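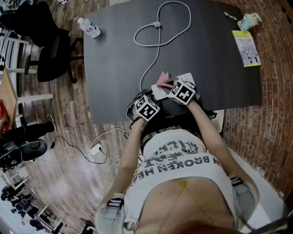
Pre-show inspection checklist, Givon Room, Pemelville
Inspection date: January 2, 2022
Checked by: Precious Manalo
Second check: Bereket Tsegaye
Show: Vosatton, with Kelemen opening

Mark each line OK, FIX or N/A. Anything marked FIX needs a comment and has to be signed off before doors. Comments from the last check are cleared, so write it again if it is still a problem.

Stage and risers

Stage deck level, no soft spots - OK
Front edge taped in white - FIX
Comment: Tape has worn off at stage left where the monitor wedges get dragged. Retape after load-in, otherwise it will come up again.
Drum riser legs locked and pinned - OK
Comment: One pin was stiff. It went in with a mallet. Bereket has put it on the list for replacement.
Stairs at stage right, handrail tight - OK
Stairs lit during changeover - FIX
Comment: Blue lamp is dead. The spare is in the drawer under the lighting desk.
Backdrop hung clear of lamps - OK
Comment: Vosatton are bringing their own cloth backdrop. Ask for the flame certificate at load-in. If they don't have it, the cloth stays in the van.

Power

Distribution box locked, labels readable - OK
RCDs tested with the button - OK
Comment: All tripped and reset.
Stage extension leads, jackets undamaged - FIX
Comment: The long orange lead has a nick near the plug. Taken out of use and tagged. Do not tape it and put it back.
Cables across walkways covered - OK
Guitar amps on grounded outlets - to be done at load-in
Comment: Kelemen's bass player had a ground lift adapter last time. We don't allow them. If there is hum, use a DI box with the lift switch.

Sound level

Meter calibrated and working - OK
Limit posted at the mix position - OK
Comment: House limit is 100 dB averaged over the set. Remo Kälin is mixing both bands and has been told.
Earplugs at the bar - FIX
Comment: Only 3 pairs left in the jar. New box ordered, Precious will pick it up before doors.
PA stacks strapped - OK
Comment: Ratchet strap on the left stack was loose when I got here. Tightened, then checked again after line check. 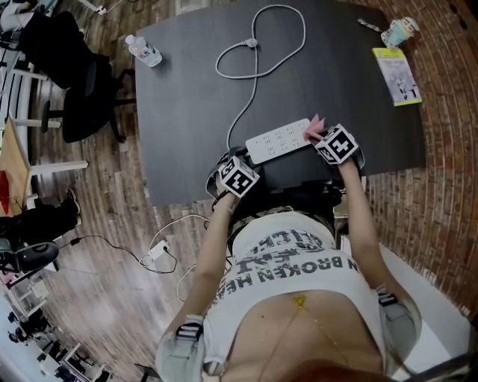
Front of house

Main exit opens fully, nothing stored behind it - OK
Side exit to the alley - FIX
Comment: Door opens but the trash bins are parked too close. Moved them for today. They need a marked spot on the ground.
Exit signs lit - OK
Emergency lighting test - OK
Comment: Held for 20 minutes on battery, all units stayed on.
Extinguishers in place and in date - OK
Floor dry, no loose mats - OK
Comment: Mat at the door curls up on one corner. Turned it around for now.
Head count clicker at the door - OK
Comment: Khải Hà is on the door. 63 tickets sold in advance, the rest is walk-up.
First aid kit complete - FIX
Comment: No burn gel. Otherwise complete.

Load-in and load-out

Ramp chained to the dock - OK
Ramp surface clear of ice - OK
Comment: Gritted at noon. Check again before load-out, it will be colder by then.
Hand truck tires - OK
Heavy cases marked for two people - FIX
Comment: Organ case is not marked. It takes two people, no exceptions. Label to be made.
Dock light - OK

Follow-up from Ekkachai Nakpan, venue manager

Stage edge, stair lamp and earplugs signed off before doors. Burn gel bought. The organ case has a paper label, a proper one is coming. The alley bins stay open on this list until the ground is painted - I have asked for it to be done in January.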